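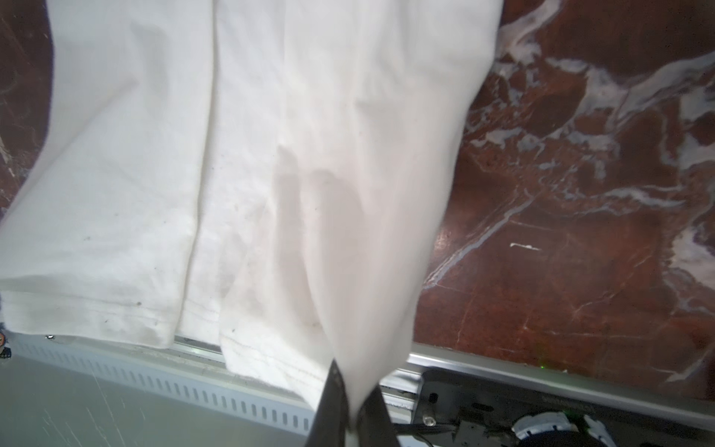

White cloth, apparently cotton, lower hem. Small dark spots above the stitching.

March 23, 2025

Stain work, second round. Picking up from where I left the iron gall swatches.

Cut the new cotton from the Vaver bolt, the bleached one, no finish. Squares are 8 cm on a side and I pinked the edges because the last lot frayed in the bath and the loose threads got into the filter. Scoured everything at a low simmer with washing soda for 30 minutes, two rinses, dried flat on the rack by the window. The Prumau bolt is still in the closet and I am leaving it there until somebody finds out what the sizing is. Pornthip wrote to them in July and again after New Year.

Stains applied with the glass dropper, one drop per square: black tea, walnut ink, machine oil, rust water from the nail jar. Walnut ink feathers badly on this cotton. It ran along the weft much farther than along the warp, so the measurements for that set need both directions. I only had one column ruled. Added the second by hand, sorry about the handwriting.

Aging: half the squares went in the drying cabinet, half stayed in the drawer in the dark. The cabinet thermostat reads high. Zamfira checked it against the mercury one and says to trust the mercury one. Logged both numbers.

Removal so far:

Tea — percarbonate soak took most of it, faint ring left. Plain soap did very little.
Walnut — soap moved it from dark brown to gray-brown and then stopped. Percarbonate not tried yet.
Oil — dish detergent worked in with a thumb, then warm rinse. Gone to the eye on the fresh squares. The cabinet squares kept a yellow edge.
Rust — oxalic acid, weak, gloves, under the hood. Cleared fast. Rinse it longer than you think, the strip still read acid after the third rinse.

Rust square 5 is missing. I think it went down with the rinse water, check the trap.

Made up 200 ml of the percarbonate and threw out what was left. It does not keep. Please do not save it in a closed bottle, the last one swelled.

The Gadenetti soap is nearly finished. Alvarado sells the same thing in flakes and Zamfira has a bag at home she will bring in. If we change over partway through I want one set of tea squares done with each, otherwise the tea numbers are no good.

Still to do: walnut in percarbonate, oil cabinet squares a second time with hotter water, pH on all the rinsed rust squares once dry. Balance needs leveling again, the bubble is off to the left.

Rack by the window is full. Use the other one.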